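Husstead 绿色台面垫 打包台、分拣台用
Ileo 仓储用品 > 台面及垫材 > Husstead 系列

现货。可零卖。整箱另议,页面下面有说。

规格先放前面,省得大家往下翻:
单片尺寸 800 × 400 毫米
厚度 两种,3 毫米(标准)、2 毫米(薄款)
颜色 绿,只有绿
背面 带防滑纹
边 直切,不包边
安装 平铺,或双面胶固定

适合什么:桌上老要放瓶瓶罐罐的,洗衣液、柔顺剂、清洁剂这类。装瓶货、贴标、配套装、退货复检。桌子本身还好好的,就是面子花了,滑了,磕得一块一块的,铺一层就行,不用换桌子。

不适合什么:刀裁。热压。烙铁。化工实验台也别用,要耐酸碱的请找专门的产品,我们没有。户外长期晒也不建议,会褪。

关于滑不滑。问得最多的就是这个。塑料瓶子表面光,圆肚子,横着一放就想跑,桌面稍微有点坡度就往边上滚。白色三聚氰胺桌面上尤其烦,手一松就得追。Husstead 的面是细磨砂的,瓶子躺着能待住,推的时候又推得动,不会粘手那种涩。我们自己打包台上用的就是它,带提手的大桶也是在上面翻来翻去看标签。

大桶装说一句:提手朝哪边、标签朝哪边,入箱前统一,别等封了箱再拆。桶底有脏的先擦,不然绿垫上一个圈一个圈的。圈能擦掉,就是难看。

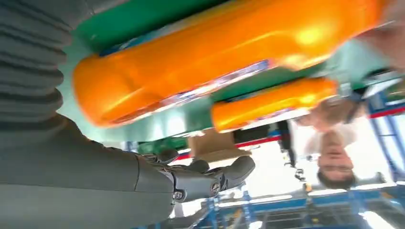
标准款我铺了一年多了,一位买家在留言区写道,洗衣液漏过好几回,当天擦的都没留印,有一次周末没人管,周一来看干了一层壳,温水敷一会儿才下来,垫子倒没事,就是底下也渗进去了,拼缝那里一定要贴胶!还有,能不能出整张的,拼缝真的烦。

回这位:整张的暂时不出。卷起来发会有记忆弯,铺下去两头翘,压好几天都不平,退货率太高,试过,停了。拼缝贴胶是对的,我们随单送的双面胶就是干这个的,沿缝两边各一道,别只贴四个角。缝底下可以再垫一条薄膜,漏了也到不了桌板。

也有人问能不能用玻璃胶把缝封死。能,但以后换单片就麻烦了,得拿刀慢慢割,割不好旁边那片也跟着坏。不赶时间的话还是胶带。

怎么选厚度
标准款,日常打包,放重瓶,放箱子,选它。踏实,边角不容易卷。
薄款,桌子高度已经卡死的,或者垫子要铺进抽屉、层板、推车里的,选薄的。薄款便宜一点,边角要贴好,不贴会卷。
两种别混着拼,有台阶,瓶子过缝会磕一下,箱子推过去也会卡。已经混买的可以找我们换,没拆封就行。

配着用的
Bustos 层架。放在打包台旁边,空箱放上层,瓶货放下层,重的一定放下面。架子的层板也能铺垫子,按层板净深量,别按外框量。横梁颜色看批次,有红有灰,下单不能指定,要整排一个色的请提前讲,我们帮着挑,挑不到会跟你说。层板高度自己调,卡扣要听到响,没响就是没到位,再按。
黄色遮盖布。不拆零,整包走。铺在垫子上面,做脏活的时候用,倒料、擦瓶、拆漏货。用完抖一抖收起来,别老压在台面上,皱了以后瓶子立不稳。台边垂下来的部分别太长,人走过去会带到。
小件收纳盒。放胶带、标签、笔。手机也有人往里放,随意。
推车。缺货。页面上先下了,有货在挂。
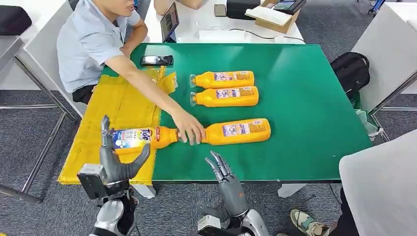 Clulonis,2020年3月22日,星期日

本周发货照常,但快递这边收件时间变了,下午来得早,中午以后付款的基本都算第二天。急的请电话,别只在页面上留言,留言不是随时看。偏远地方时效现在说不准,我们不敢写死,单号给你自己查。

薄款到了一批,标准款也补了。绿色跟上一批比可能略有一点点差,同一张桌子尽量一次买齐。补片的请在备注写一下上次大概什么时候买的,我们翻翻有没有老批次的尾货,有就发老的,没有就发新的,差别放在一起才看得出来。

遮盖布到货时间没定,工厂那边说 7 月之前会再排一次,到时候页面更新。等不了的先用别家的也行,尺寸大一点总没错。

量桌子的办法
总有人量错,再写一遍。
一,量台面净尺寸,有挡边的量挡边里面。
二,长和宽各量两头,老桌子经常不方,两头差一点很正常,按小的来。
三,桌上有固定的东西,夹具、立柱、插座盒,拍张照发过来,我们帮你排片,排好给个草图,免费。
四,多出来的自己裁。美工刀加钢尺,背面划,划两三遍折一下就断,别想一刀切到底,容易跑偏。

长边顺着人站的方向铺还是横着铺?随便,看哪种裁得少。要是瓶子主要从左往右走,缝尽量跟走的方向一样,少过几道缝。横躺着放的瓶子也一样,瓶身跟缝平行的时候容易往缝里靠,垂直就没这个问题。小事,用久了才会在意。

铺之前
桌面擦干净,酒精或者中性清洁剂都可以,干透再铺。原来有残胶的先铲掉,留着会鼓包。垫子拆开平放一晚,冬天放久一点,冷的时候直接铺,回暖了会涨,中间拱起来。铺完别马上压重箱。

日常
湿布擦。洗衣液、柔顺剂漏了,先吸再擦,直接拿湿布抹只会满桌泡,越擦越多。纸吸一遍,干布一遍,最后湿布。残留没擦干净的垫子会变滑,这时候别怪垫子。
马克笔印子,酒精点一下,别大面积泡。
胶带别直接撕在垫面上过夜,胶会留。
每隔一阵掀起来看看底下,渗没渗,有没有砂子。砂子垫在底下,上面会出小包。

几个装瓶货的小经验,顺手写写,不算产品说明:
瓶子躺着排,瓶盖朝同一边,拿的时候手不用换方向,也一眼能看出哪个盖没拧紧。
透明盖的看内圈,里面有液就是有渗,单独放出来。
两瓶一组配套装的,先在台上对好再入袋,标签面朝外,别让两个瓶口互相顶着进袋,运输一颠容易松盖。
橙色这种亮面瓶在绿台上显眼,漏检少,白瓶白台真的看不清。我们最早定绿色也有这个考虑。
手机、平板离瓶货远点。最好另放一张桌子,电源插排也是,漏一次就知道了。
空纸箱别堆台上,占地方,还挡灯。

单价和起订
零售按片,一片起。满 400 元我们出运费(偏远除外,下单前问)。
整箱价请联系,按箱不按片,箱里标准款薄款不混装。
满 800 元可以开月结,老客户,新客户先款后货,不好意思,规矩。
样片有,巴掌大一小块,付运费就寄。样片能看颜色,看纹路,看不出平不平,别拿样片来判断翘不翘。

退换
未拆封,换、退都行,寄回运费自理。
拆了没裁,有问题拍照,平放在桌上拍,举在手里拍看不出来。
裁过的不退。裁错的也不退,但可以补单片,给你便宜点。
运输折角的,收货当天说,隔久了跟快递没法讲。

常见问题
有味道吗?刚拆有一点,通风放放,一两天。
能叠两层吗?能,不建议,软,瓶子立不稳。
能铺地上吗?人踩的地方不行,会移位,绊人。
防静电吗?不防静电。装电子件的别买这款。
可以印字印格子吗?可以印格子线,整箱起,要等。印 logo 的先发图来看。
桌子卖不卖?不卖桌子,只卖面上的。层架卖,见上面 Bustos。
发票?开。抬头税号写备注里,别分两次发,会漏。

自提在 Clulonis 仓库,来之前打电话,货大的自己带人搬,门口只能临时停一下。Husstead 薄款的新价目表还没排好,先按旧的收。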